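Home | Tutorials | Downloads | Forum | Contact

Print this page | E-mail this page

How to move your Pliro projects to a new computer without losing your textures

Posted by Rhona Tennant, February 19, 2018

Pliro is a perfectly good little 3D program with one bad habit, and you meet that habit on the day you buy a new computer. You copy your project across, you open it, and everything you ever painted has gone pink. The models are fine. The textures are sulking on the old hard drive, and Pliro has no idea where you have put them.

The reason is dull. A Pliro project file doesn't hold your textures. It holds a list of where they were when you added them, written out in full from the drive letter onwards. Move anything and the list is wrong. My last project had 291 textures in it, of which 221 turned pink, and I would rather you didn't spend your evening the way I spent mine.

Before you start

Do all of this on the old computer while it still works. If it has already gone to the tip, skip to the part about pink textures and pour yourself something.

Make sure you are on version 25 or later. Earlier versions have the Collect command in the menu, but it does nothing except close the menu.

Collecting your files

1. Open the project and save it under a new name. I add "move" to the end of mine.

2. Go to File, then Project, then Collect. Choose an empty folder. Pliro will let you choose a full one and will overwrite things in it quite cheerfully.

3. Tick "Include linked files" and "Use short paths". The second box is off by default, presumably for the benefit of people who enjoy doing things twice.

4. Press Collect and leave it alone. The progress bar goes to the end, thinks about it, and starts again. Let it.

When it finishes you should have one folder with the project file, a folder called Maps and a folder called Parts.
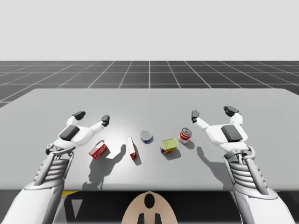
Open the collected copy, not your original, and look in the Links panel. Every line should begin with a dot and a slash. Any line that still begins with C: has been missed, usually a file with a comma in its name. Rename the file, link it again and run Collect once more.

Now copy the whole folder to a USB stick or external drive. Don't drag the pieces over one by one. On the new machine, put the folder where you mean to keep it, install Pliro, and open the project from inside the program. Double-clicking the file works too, but only after Pliro has been run once.

If things are still pink

Open the Links panel and sort by Status. Select everything marked Missing, right-click, and choose Relink to Folder. Point it at Maps. It matches by file name alone, so if you have two different files called wood.png - and you do - check those by hand.

Mhairi Gillies wrote in to say that the Doklow plug-in keeps its own list of textures and ignores all of the above. She is right. Open the Doklow settings, press Clear Cache, then close and reopen the project.

If you get error 404 during the relink, the texture came from the online library and has since been taken down. Find another one, and save it to your own disk this time.

Keep the old computer in one piece until you have done a full render on the new one.

Print this page | E-mail this page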